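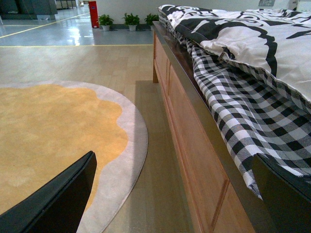 Carmela Melis wrote in March to ask whether the goal statements can be used without the follow-up notes, and whether the coach's wording has been kept apart from the client's. Yes to the first. The second is only partly true, see "Known problems".

# Jitesine coaching goals

Goal statements and follow-up notes from the Jitesine coaching programme, which Morelli ran for first-time managers in Wiselstead and Gimholm. The set holds 320 goal statements, each written at the end of a first coaching session. Most have a follow-up note from the last session. A few don't, usually where the client changed jobs or stopped coming.

The material was put together for people who train coaches. It has also been used to test a simple form for writing goals, and that form is in `forms/`.

## What's in the folder

- `goals.csv` – the goal statements
- `followups.csv` – notes from the last session, joined on `goal_id`
- `ratings.csv` – how clear and how specific each goal was judged to be
- `forms/` – the blank forms used in the sessions
- `codebook.md` – what each column means, with the allowed values

All text files are UTF-8. Empty cells mean the question was left blank on the form. They don't mean "no".

## Main columns

| Column | Meaning |
|---|---|
| `goal_id` | Key for joining the files |
| `site` | `wis` or `gim` |
| `goal_text` | The goal as typed up from the form |
| `area` | Delegating, feedback, meetings, time, conflict, other |
| `set_by` | Client, coach, or both |
| `revised` | Whether the goal was reworded in a later session |

`area` was filled in by the coach on the day. Coaches did not all draw the line between feedback and conflict in the same place. If you need to compare the sites, merge those values first.

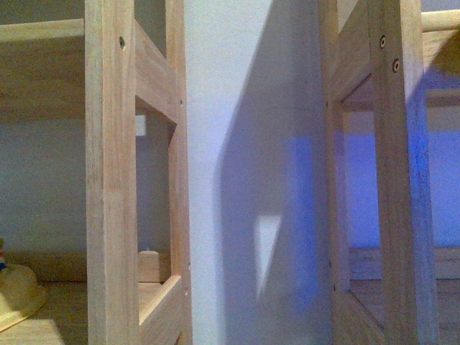

Goals marked `other` are a mixed lot. Many concern moving from being someone's colleague to being their manager, and there was no box for that on the form. A later version of the form has one, but it came in too late for this set and the old entries have not been recoded.

## How the goals were collected

Each client met a coach in private. At the end of the first session they filled in the goal form together, with the client holding the pen where possible. The form allowed up to 200 words. Hardly anyone used the full space, and plenty of goals are a single line.

Forms were typed up by hand. Spelling was corrected where the meaning was plain. Names of people, teams and employers were replaced with tags such as `[COLLEAGUE]` and `[EMPLOYER]`. Job titles were kept if they were common ones and cut back to a general title if not.

Only clients who signed the consent form are included. Clients could ask to be taken out later, and those rows have been deleted from all files.

## Ratings

Two raters read every goal and scored it for clarity and for how specific it was. Both were trained coaches, and neither had coached the clients. They worked from `goal_text` alone and did not see the follow-up notes. Where they disagreed, both scores are given and no average has been taken.

The clarity scores agree fairly well. The specificity scores don't, mostly on short goals like "get better at saying no". Treat them with care.
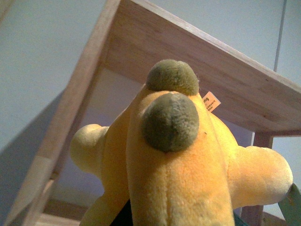 *Notes on use by Lucrezia Vitale*

The goals work well as reading material in a training session. Give people a handful, ask them to rewrite the vague ones, then let them look at the follow-up notes. I would leave the ratings out of it until the end – once people have seen a score they argue about the score.

Please don't use the set to judge coaches. There is no coach column, and working one out from the style of the notes would go against what clients and coaches agreed to.

It is also a poor guide to whether coaching works. The follow-up note is what the client and coach said to each other in the last session, and people tend to be kind at that point. No line manager was asked.

## Known problems

- `set_by` was added to the form part-way through. Earlier rows are blank.
- Where `set_by` is `both`, the coach's words and the client's can't be told apart.
- The Gimholm notes are longer, partly down to coaches there typing their own.
- Some goals contain more than one goal. They have not been split.
- `revised` says that a goal changed but not what the earlier wording was.

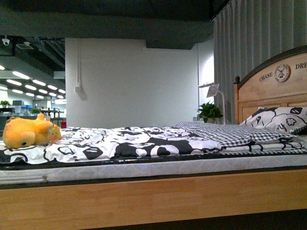 *Single bed with a black-and-white patterned duvet.*

## Corrections and requests

Send corrections to the maintainers with the `goal_id` and the name of the file. If you spot a name or a workplace that should have been tagged, say so straight away and don't quote it in the message. The row will be pulled while it is checked.

Changes are listed in `CHANGES.md`. Old versions are not kept once a client has asked to be removed, so please replace your copy when a new one comes out.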